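Lira Home Handling Set: data card and labeling rules
Maintained by Majdi Sfeir, Pasmont. Rules reviewed by Stefaniia Semeniuk.
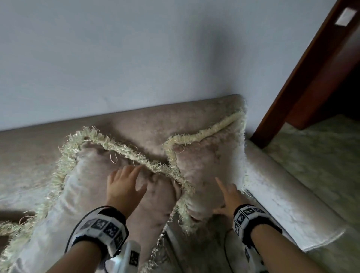 Cushion task, both hands in contact, marker bands on both wrists.

What is in it
366 episodes of people handling soft household items, recorded in homes. 219 are in the main split. The rest are held back until someone has checked the wrist tracks by eye. We don't take the tracker's own confidence score as proof of anything.

Why there are rules
The first version followed the Flolness labeling guide, which asks for a "success" flag on every episode. For a mug on a shelf, fine. For a fringed cushion on a sofa, two labelers looked at the same clips and disagreed on 45 of them. A guide that can't say what a tidy cushion is shouldn't be asking for a yes or no. We dropped the flag for soft goods.

Rules for soft goods
1. Mark contact when a fingertip visibly meets fabric. Pressing and touching get separate labels.
2. Fringe, tassels and loose threads belong to the object. Do not draw the outline around the "solid" part.
3. If a marker is hidden, log the gap. Do not fill it in by interpolation and call it tracked.
4. Cables stay in the footage. Painting them out makes nicer pictures and worse data.
5. No force values. There was no force sensor, so a number in that column is a guess.

Known problems
Velvet and pale upholstery confuse the depth estimate, mostly where there is a sheen. 12 episodes have wrist drift we can't explain – they are listed in drift.txt and we'd leave them out of training. De Haan format export works but drops the gap log, so check before you compare scores.

Claims we don't make
That a policy trained on this is safe near people. That following these rules makes a set "compliant" with anything. We have been asked for a badge twice and said no both times.

Changes
December: rule 3 reworded, drift list added.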